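Trade Desk > Agreements and Treaties > Ratification

Provisional application of a trade agreement before all parliaments vote

Posted 26 June 2024 by the Onis Trade Help editors

Our firm exports machine parts from Stemetti to Tistisden. The trade agreement between the two was signed, but one regional parliament has refused to ratify it. Customs is already charging us the lower tariff. How can an agreement that is not ratified apply at the border? If the vote fails for good, do we owe the difference?

Reply 1
Most modern trade agreements have a clause on provisional application. Once both sides notify each other, the parts covered by the clause take effect while ratification continues. Tariffs and customs procedure are normally covered. Investor protection and the dispute tribunal normally are not — those touch on national powers and wait for every parliament. Check the final provisions, usually near the end of the main text. In ours the schedule of tariff lines is a separate annex of 628 pages, and only 2 chapters are held back.

Reply 2
It's politics. They sign first and ask later. We have used the lower rate for five years without trouble.

Reply 3
Reply 1 is correct on the clause. On the second part, termination works forward from the date in the notice. Duties correctly assessed before that date stand unless the text says otherwise. The Melnychuk agreement, for instance, gives more than 100 days between notice and effect, and goods in transit keep the old rate. Keep your origin declarations regardless.

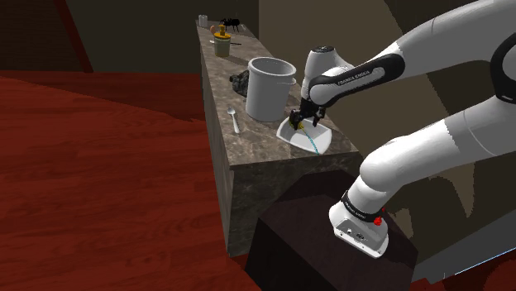 Does a shipment that leaves before the end date but arrives after it still get the lower tariff?

It depends on the transit clause. Where there is one, the goods qualify if the origin declaration was made out before the end date and the goods are presented to customs within the stated period. Without one, the rate on the day of entry applies.

Contact Onis Trade Help | Copyright Onis | Back to top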